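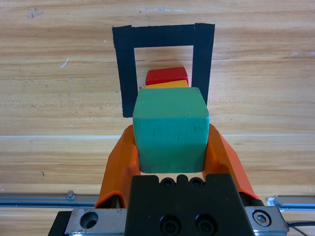

Marking out a work surface with tape

Tape outlines give small parts a fixed place on a table or bench. They cost very little, come off again, and work for children's blocks, jar lids, screws or anything else that tends to spread. The notes below apply to bare or finished wood.

Choosing the tape
Use a matt cloth or paper-backed tape in a colour that contrasts with the wood. Black is the easiest to see on pale timber. Glossy tape reflects overhead light and is harder to read from a standing position. Avoid parcel tape, which splits on removal and leaves adhesive in the grain.

Preparing the surface
Wipe with a damp cloth, then a dry one. Leave for 40 minutes. On waxed or oiled tops, test a short strip on the underside first and lift it the next day. I used Medau low-tack on an old waxed desk and it would not hold at all; Tello cloth tape held but took some wax with it.

Laying a square
Set out the corners in pencil with a try square. For a set of toy blocks, an inside width of 200 mm is generous, and 128 mm is enough for a few small ones. Cut four strips, each longer than the side by two tape widths. Lay the two side strips first, then the top and bottom across their ends. Press each overlap down with the back of a spoon – a corner left proud will catch on sleeves and lift. Do not stretch the tape as it goes down, as it creeps back and the side ends up leaning.
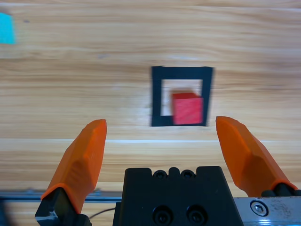 Red cube in the lower right corner of the taped square.

Filling the square
Start in one corner and work outwards. Pieces set in the middle use up space on all sides. Painted wooden blocks mark and chip along the edges if tipped in from a box, so set them down by hand. Place the large ones last if the small ones are likely to roll or slide.

Removal
Pull back low over the surface, slowly, along the grain. Warm stubborn strips with a hairdryer on its lowest setting for 3 minutes. Residue normally comes off with white spirit on a rag – try a hidden spot first. I have replaced the tape on our table once, in June, when two corners had started to curl.

Storage of offcuts
Stick short ends to a sheet of baking paper and keep it flat in a drawer. The Cernska rolls dry out at the edge if left in sun.

Socorro Salazar
Updated Tuesday, August 25, 2026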